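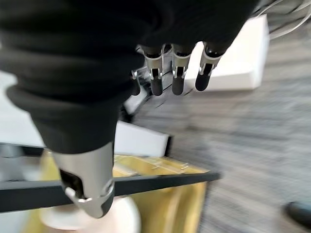 Wrist view, sleeve on, over the bar and the yellow bin.

2/22/23 — Clomness bench notes, hand no. 2

Stoppage again during the bin runs. Planned 100 cycles with the new sleeve, got to 64 before the thumb faulted. Controller log has it as overcurrent on the thumb base joint, code 13, same code as the one we had on the old sleeve. Arm held position as it should. Hit the stop, walked the arm back by hand in free-drive, no damage to the bin or the lid.

First thought was that the thumb had caught the black bar. It passes very close on the way down and from the wrist view you can't judge the gap. Checked the bar and the thumb housing for fresh marks and found none. Wrist force trace is flat right up to the fault, so I don't think it touched.

Took the sleeve off. The inside seam had crept forward and a fold of cloth was sitting in the thumb hinge. Pulled it out with tweezers. Some fraying along the seam, one short thread wound on the pin. Cleaned the pin, moved the thumb through its full range with power off, feels fine.

Ran the thumb alone afterwards, no sleeve, 106 open-close moves. No fault, current normal the whole way. Put the sleeve back on with the cuff pulled down hard and taped at the wrist, and did another short set. Current crept up again toward the end but didn't trip. Tape had let go on one side. So it's the sleeve moving, and tape won't hold it.

What bothers me more is the warning. Current was climbing for a good while before the trip and nothing came up on the screen. The warning level in the Skuvdale config is set above the trip level, so it can never fire. Looks like it was copied over from the big gripper. I've changed it on this cell only. Whoever looks after the Grulwood cell should check theirs before the next run.

Safety, separate from the fault: the floor zone needs sorting. People are stepping in close to the cart while the hand is live, me included. Speed limit is on but that's no excuse. Stand back of the tape line or put the arm in hold first. The tape line needs redoing as well, it has lifted off the carpet in two spots.

To do
— ask Obradović for a sleeve with a shorter thumb opening and a proper cuff strap
— raise the approach path a touch so there's more room over the bar
— save the current trace with the fault log
— no unattended runs on hand no. 2 with this sleeve

Old sleeve is in the drawer under the bench, marked. Don't use it, the seam is worse than this one.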